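Slip fault (hand-held grippers)

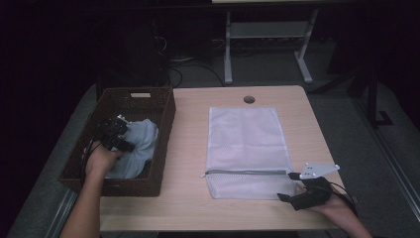

Iona Tosh
Contributing editor, Robotics and Handling section

Print this article
E-mail this article

A slip fault is what happens when a gripper closes on something, reports that it's got hold of it, and hasn't. The log says "grasped" and the cloth is still in the basket. I've spent more of my working life on this one fault than I'd like to admit, so forgive me if I go on a bit.

With hard objects it's fairly easy to catch. The jaws stop early, the reading says they're open by the width of the thing, and everyone's happy. Fabric is much worse! A single layer of thin cloth leaves almost no gap between the fingers, so a good grip and a complete miss can give you nearly the same number. Bunched cloth is the other way around – the jaws stop nice and wide on a big fold, and then the fold pulls out as soon as there's any weight on it.

Laundry work shows it up faster than anything else I know. Pinching a crumpled blue cloth in a woven basket with one gripper, with the second one waiting open beside a mesh bag, is about as ordinary a job as you could set, and it has plenty of spots where a grip can go bad. The zipper on the bag is one. Netting is another, as it can catch on a fingertip and come along for the ride (we call that a false carry, and it gets its own code).

The case people usually ask me about is Skelow. That was a folding project run by Prurnari, using paired hand-held grippers to record how people sort and bag washing. Dragica Todorova was checking the recordings and found 447 grasps marked as good where the cloth never left the basket. The fault was traced to the left gripper, where the jaw sensor had been zeroed with the fingers not quite shut. Every empty close after that read as a thin piece of fabric.

Nobody was hurt, but there was a safety side to it. Edin Vlachou had been squeezing harder and harder to get the thing to hold, and ended up with a sore wrist and a cable worn through where it bent back beside his arm. The later rules came out of that: re-zero every 50 grasps, look over both cables at the same time, and stop after 2 misses in a row.

Radomir Krasniqi has argued that re-zeroing is a patch and the fingertips need proper pressure pads. I reckon he's right, though pads wear out too, and I've seen a worn one give exactly the same fault. The Zernavix pads we tried in December lasted well on cotton and badly on zippers.

See also: false carry; jaw zeroing; cable strain.

Last revised 23/09/2022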